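Equipment Planner for the Robot Workshop (part-time, Gesthorpe)

Restska is looking for a person who will plan and buy the equipment for our robot workshop in Gesthorpe. The position is for 24 hours per week and starts in May. You will work with Bart Brouwer, who leads the workshop, and you will report to Veerle Stevens in finance.

Until now the engineers have ordered their own things. This went well with one robot arm, but next year we want to have 2 more work cells, and the small costs are growing faster than the large ones. An arm is one line in the budget. Then come the gripper, the mounting plate, the cables, the table and the power supply, and these are often forgotten until the week they are needed.

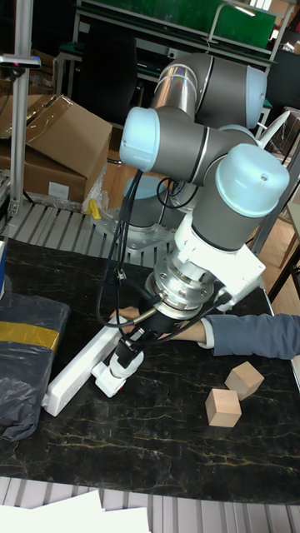 Your first task will be to bring our parts list in order. It has 1053 lines, and many of them are double or have no supplier. After this you will make the budget for the new cells, ask for quotes, compare delivery times and keep the contact with our main supplier, De Graaf. Orders below 200 euros you can approve alone. For larger ones you prepare a short proposal and Veerle signs it.

We ask for:
- experience with technical purchasing, or with workshop planning
- good knowledge of spreadsheets
- English for daily work; Dutch is welcome but not necessary
- patience with engineers who change their mind about a gripper

You do not need to program a robot. You should like to stand next to one sometimes and ask what is missing.

We offer 11 extra free days per year, a travel allowance and one day at home per week. Wednesday is a fixed day in the workshop. A few times per year you will visit our second location in Atley.

Please send your CV and a short letter to Veerle Stevens. Bart is happy to show you the workshop before you apply - just mention it in your message.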